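How we chose our wedding place in Skendside

April 2022

My sister asked me to write down how we found the place, so that she can use it when her own time comes. I am slow with such things, but now it is done.

Davoud and I got engaged in February, on a very wet walk. My first idea was a small wedding by the sea. His first idea was a list of guests, and the list had 66 names on it. I crossed out two, his mother put them back, and so we needed a house with a proper dining room.

We visited three places. The first one, Stirel, was an old mill with a lovely garden, but the music had to stop before ten in the evening. For an Iranian and Finnish family together this is much too early. The second was a hotel on the main road. The food was good and the lady was kind, but we could hear the lorries during the soup.

The third was Usura, a guest house above the lake in Skendside. We went there by bus and walked up the hill in the wrong shoes. The owner gave us tea and let us stand alone on the terrace for a long time. Davoud said nothing, and after two years I know what this means. We paid the deposit the same afternoon.
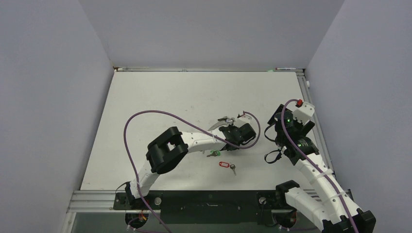

What is decided and what is not

The ceremony will be outside if the weather allows it, otherwise in the room with the big fireplace. My uncle, Vilho Lehtinen, will play the accordion when we come in. He has already sent me over two pages of suggestions – most of them are waltzes.

For the food we asked the Sadeghi bakery to make the cake, with rose water and pistachio. The kitchen at Usura will cook the dinner, and they agreed to let Davoud's aunts prepare the rice. I was nervous to ask this, but the cook was only curious about the crust at the bottom of the pot.

I still do not have a dress. I tried some in town and felt like a curtain in every one. My mother offers her own from 1987, which has large sleeves, and I begin to think the sleeves could be made smaller.

The invitations must go out before the end of next week. If you have moved house, please send me your new address.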